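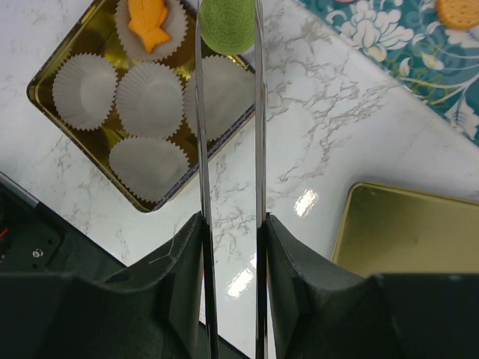 *3 min read*

**Benched after week 7 in an amateur league. Do I finish the split or ask for a release?**

Posted in Teams & Leagues by **lanefreeze**

I play support for Flondolis, an amateur team in the Ketis Open. If you've never heard of either, congratulations on your healthy relationship with sunlight. We started the split fine, then lost four in a row, and after week 7 our captain posted in the team chat that they were "exploring roster options in the bot lane." I am half of the bot lane. The other half is the captain.

The new support came in the next morning. He has 300 more ladder points than me and types in all caps. I was moved to "substitute and analyst," and so far the analyst part has meant being sent replay files with no message attached.

Now Pakano, who are two spots above us, have asked if I'm free. I'd like to go. But the Ketis rulebook says a player who has appeared in a match is locked to that roster until the split ends unless both captains sign off, and mine says he wants to "keep me as an asset." There's no money in any of this. The prize for winning is 566 dollars split between however many people are still speaking to each other by then.

Things I'd like to know:

- Can a captain refuse a release when there's no contract?
- If I simply leave the server, does the lock still count?
- Is it a bad look to ask to move mid-split? I've only been with them since October and don't want to be known as the person who hops.

I did sign up through the league site and tick a box. I didn't read what was next to the box.

---

**wardbudget**

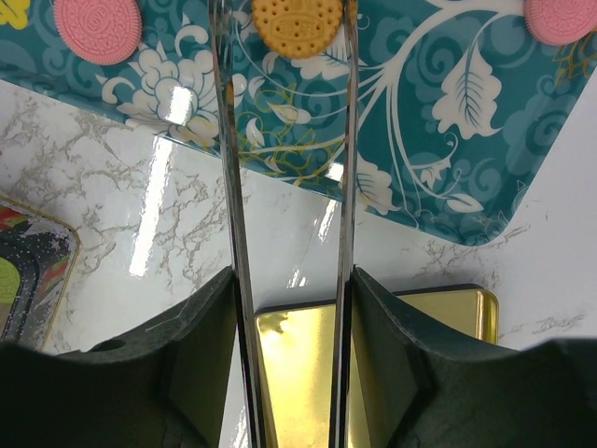
The box is the part that matters, so go find it. It's under your profile, then Registrations, then the little arrow that looks like it does nothing. What you agreed to is the league's player terms, and those sit above anything your captain feels in his heart about assets.

I played three splits in Ketis and had to do this once. As it worked then:

1. A captain can say no to a transfer. The lock is a league rule, and you don't need a contract with the team for it to apply.
2. If you've been listed as a sub for two match weeks without playing, you can file for an inactive release. An admin decides that one. Your captain gets to comment, but he doesn't get a veto.
3. The release has to be approved before the roster deadline, which closes at 6 p.m. the night before playoffs seeding. They mean 6. I watched a team lose their jungler over a form sent at 6:04.

Leaving the server does nothing except make you harder to reach when they want to blame you for something. Your account stays on the roster page. Stay in, be polite, mute the channel.

Before you file, ask your captain one more time in writing and keep it short. "I'd like to be released to play elsewhere, is that okay with you?" If he says no, you attach it. If he says yes, you've saved an admin some reading. And get Pakano's captain to confirm in writing that they have an open slot. Some teams ask three supports if they're free and only have room for one of them.

As for the look of it, you got benched by the guy you were laning with. People will cope.

Check the current terms though. They rewrite them between splits and I've been out for a while.

---

**midgap_169**

just int one scrim and theyll kick you lol. worked for me in the Boateng Cup

---

**tidycreeps**

Please don't do the thing directly above. Getting kicked and getting released are different statuses in Ketis, and a kicked player can't be picked up by another team in the same split. You'd be free as a bird and unable to play for anyone.

wardbudget has it mostly right. One change: it's three match weeks on the bench now, and a week where your team had a bye doesn't count toward it. So look at the schedule before you get excited. If Flondolis had a bye coming up, you may be cutting it close with the deadline.

The other thing I'd ask is whether you like playing with the Pakano people. Two spots up the table is nice, but it's amateur league and you'll be spending four evenings a week listening to these voices. Do a couple of scrims with them first. The lock only covers official matches, so nothing stops you from scrimming with whoever you want, whatever your captain says about it.

---

**lanefreeze** (original poster)

Thanks, both of you. And midgap, sort of.

Found the box. We did have a bye, so I need one more week on the bench, which I'm told I can count on. Asked the captain in writing and he replied with a thumbs up, then said the thumbs up was for a different message. I've screenshotted all of it. Scrimming with Pakano tonight at 8.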